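Leave the Repair Counter Open
Vilmos Kelemen
Mar 26, 2020

The town of Ballum plans to close the repair counter at its main library and use the space for two more vending machines. I think this is a mistake, and I have written to the council to say so.

The counter costs little. It opened four years ago with one bench and a set of hand tools. Last year it took in 1,866 items, most of them lamps, toasters, zippers and radios. People who bring something in are asked to sit down and watch, and many of them do the next repair at home.

Those who want it closed say new goods are cheap. Some are. A kettle can be had for very little, and I have bought one myself. But the price on the shelf leaves out the cost of hauling the old one away, and the town pays that bill out of the same budget.

My neighbor Boglárka Szénási is 67 and brought in a sewing machine in December. The shop in Tromenlow would not look at it. The fault was a worn belt. 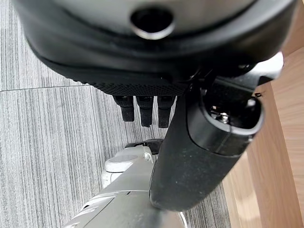 Crosshatched black grip strip, with three tabs hanging below it.

Small parts wear out first, and makers should be required to sell them. Until they are, a town needs a place where someone will open the case and look. The council votes on the budget next month. Letters can be left at the front desk of the library until then.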